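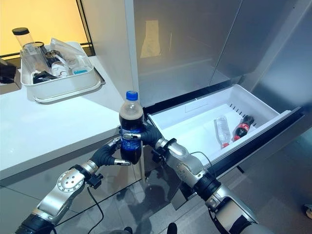
Six weeks of no soda and my sourdough starter finally doubled overnight! I know those two things have nothing to do with each other, but they're both in my head this morning because I promised myself a treat the day the jar climbed past the rubber band, and the treat was always going to be cola. Dark brown, blue screw cap, blue label, that pale layer sitting up under the cap. I've thought about it more than I'd like to admit.

Anyway, the starter. I'd nearly given up on it in November when the kitchen got so cold, and then Ezequiel Requena from the Tremlow bread swap gave me a spoonful of his rye one (he calls it Leitão, after his grandmother's village) and told me to stop feeding it so much. So I stopped! Half the flour, a warmer shelf, lid barely on. This morning it was domed and full of holes and smelled like green apples.

Mixed a dough before breakfast with 400 grams of the Salham flour, the stoneground one with the flecks in it. It drinks water like crazy. I kept going until it felt right and then wrote the total on the back of an envelope: 755 grams in the bowl, salt and all. Sticky, but good sticky. Folded it every half hour while I cleaned out the pantry, and by the third fold it was holding itself up and jiggling.

Baked at 6 in the evening. It SANG when it came out, all those little crackles, I stood there with my oven mitts on just listening. The ear is lopsided and the bottom is a bit dark but oh, the crumb. Ate the heel with butter standing up. Taking half to Votley tomorrow if there's half left.

Want to try seeds next, maybe sunflower. Need more parchment.

Last updated: 9:40 pm

1278 views | 6 shares

3 comments

ryecrumbs: The crackle is the best part!! What shelf did you move it to?

Dot M.: Mine hated the cold too. Going to try feeding less.

pantryhen: toast the sunflower seeds first, trust me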